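Water Bills, Meters and the Hullalura Main

Residents on the Hullalura side of Tevstead will see a new line on their December water bill. It is labeled "fixed service charge," and it replaces the two separate charges for meter reading and pipe upkeep that used to be on the back page. The total is the same for most homes. If you live in a duplex with one shared meter, the charge will be split between the two accounts, and you should check that both account numbers are printed correctly.

The change comes with the new meters. So far 998 homes have one, and another 401 are on the list for the winter. The remaining addresses are mostly on Simões Lane and the streets behind it, where the meter pits are older and some of the lids have to be dug out before anyone can get to them. If your lid is under a flower bed or a parked trailer, please clear it before your appointment. The crew will not move vehicles, and a missed visit goes to the back of the list.

Someone over 18 needs to be home for the last part of the job, when the water is turned back on. Run the cold tap in the bathtub for a few minutes before using any other tap. The water may look cloudy or a little brown at first. Leave the washing machine and dishwasher off until it runs clear.
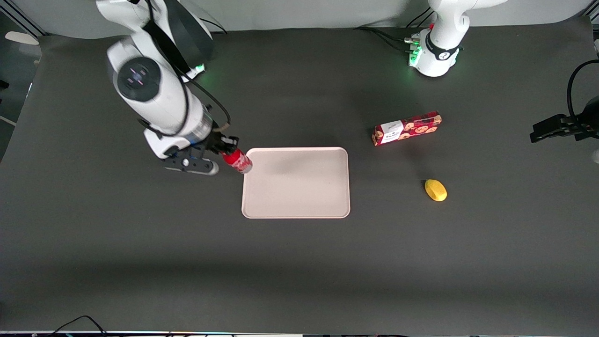

Several people have asked why their first reading on the new meter was higher than the one before it. In most cases the old reading was an estimate. Leonor Macedo in the billing office went through a batch of these last month and found that many of the accounts had been estimated for three or four bills in a row, so the first real reading caught up all at once. She can spread the difference over six months if you ask before the due date. After the due date it has to go through as a payment plan, and the form is longer.

A toilet that runs is still the most common cause of a high bill. To check, put a few drops of food coloring in the tank and wait half an hour without flushing. If the color shows in the bowl, the flapper needs replacing. The part is cheap and the hardware store on Damness Road keeps the common sizes. Bring the old one with you – they look alike on the rack.

The Hullalura main itself will be worked on after the meters are finished. Around 3000 feet of pipe will be replaced, starting at the pump house and heading toward the school. Ludmila Kratochvíl, who is handling the schedule, expects the water to be off between 9 a.m. and 2 p.m. on working days, one block at a time. Door tags will go out the day before. If you use medical equipment that needs running water, call the office now so that your address can be marked on the map.

Parking on the pump house side of the road will be closed while the trench is open. Trash pickup stays on its usual schedule, but carts should go on the opposite curb until the road is patched. The temporary patch will be gravel at first, with paving to follow in the spring.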